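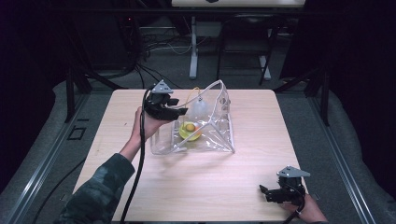

One owner wrote to us that Section 4 of the last edition told her to apply Hidamex oil but never said how long to leave it before wiping, and that her first coat stayed tacky overnight. The wiping time is now given in step 5.

## 4. Refinishing the tabletop

Applies to Grustmont tables with an oiled top. For lacquered tops, see Section 5.

**Needed:** Hidamex oil (200 ml can), Mulder abrasive sheets in 120 and finer, sanding block, lint-free cloths, vacuum with brush head.

**CAUTION:** Oil-soaked cloths can ignite without a flame. Lay them flat outdoors to dry, or store them under water in a closed metal container.

1. Clear the top and wipe it with a damp cloth. Let it dry fully.
2. Sand with 120 grit, following the grain. Use light, even pressure. Do not use an orbital sander on veneered tops.
3. Repeat with the finer sheet until the scratches from step 2 are gone.
4. Vacuum the surface, then wipe with a dry cloth.
5. Apply a thin coat of oil with a cloth. Wait 40 minutes, then wipe off all oil that has not soaked in. The surface must not feel wet.

**Note:** Oil left standing on the surface will not harden correctly. If the top is still tacky the next day, rub it with a cloth dampened with fresh oil and wipe dry at once.

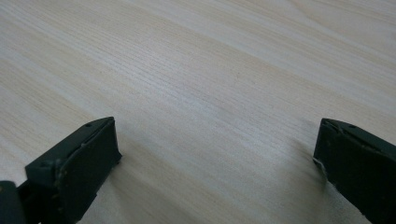

6. Let the first coat dry overnight with a window open.
7. Apply a second coat as in step 5. Use less oil than before.
8. Keep water and hot dishes off the top for one week.

**Note:** End grain absorbs more oil than the face. Check the short edges during the waiting time in step 5 and add oil where they look dull.

### 4.1 Extension leaves

Leaves stored in the Elier frame must be refinished together with the main top to keep the color even. Remove them before sanding and lay them on padded supports. Do not oil the metal guides or the alignment pins.

Replacement leaves are ordered under part number 1579.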